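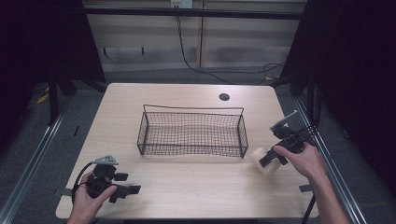 Reading time: 2 minutes

Why Water Runs Through a Sieve but Pasta Does Not

A mesh is a sheet made of crossing wires or threads with gaps between them. The gaps are called openings. Anything smaller than the openings can pass through. Anything larger stays on top.

A wire basket has square openings. Air moves through them easily, and so does light. You can often see the table under a mesh basket for the same reason.

Measuring a mesh

Mesh is sorted by counting the openings along one inch. This is the mesh number. A garden screen with 2 openings per inch is a 2 mesh. It holds back stones and lets soil fall through. An 8 mesh has smaller openings and holds back small gravel.

The mesh number does not tell you everything. Thick wires take up more room than thin wires, so two screens with the same number can have openings of different sizes.

Sorting by size

Sand and gravel can be sorted with a stack of sieves. The sieve with the largest openings goes on top. Each sieve below it has smaller openings, and a solid pan sits at the bottom. When the stack is shaken, each grain falls until it reaches a sieve it cannot pass.

The gravel plant at Kovden uses a stack of six sieves. Shaking one load takes 17 minutes. The grains left on each sieve are then weighed.

Why water sometimes stays

Water pulls on itself. This pull is called surface tension. In a very fine mesh, it can hold a thin film of water across each opening. Touch the underside with a finger and the film may break.

Words to know

Opening: a gap between wires.
Sieve: a mesh held in a rim.
Grain: one small, hard piece of sand, salt or seed.

Next page: How a Coffee Filter Works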